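3.2 Bench layout

The layout was set for the rinsing step of the Stekcombe protocol, in which small glass tubes are dipped, drained and racked. Everything needed stays within one arm's reach, on a black cloth chosen so that clear glass and clear acrylic show up at the edges.
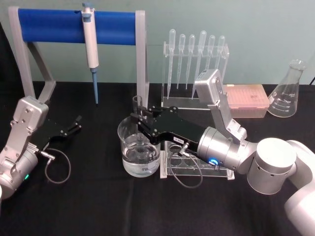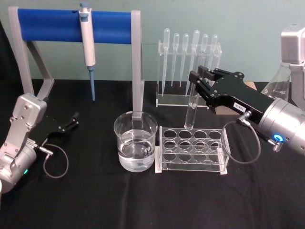
Figure 4. The bench with beaker, tube rack, transfer pipettes and hanging micropipette.

Ngan-ling Chow objected to the first draft of this layout on the grounds that a beaker next to the rack invites drips into the empty holes, and asked for a wider gap. We kept the beaker where it was -- a longer carry had given more drips on the cloth in the February trials -- but we now wipe the upper plate of the rack after every 11 tubes. The transfer pipettes stay at the back, as they are used only for topping up.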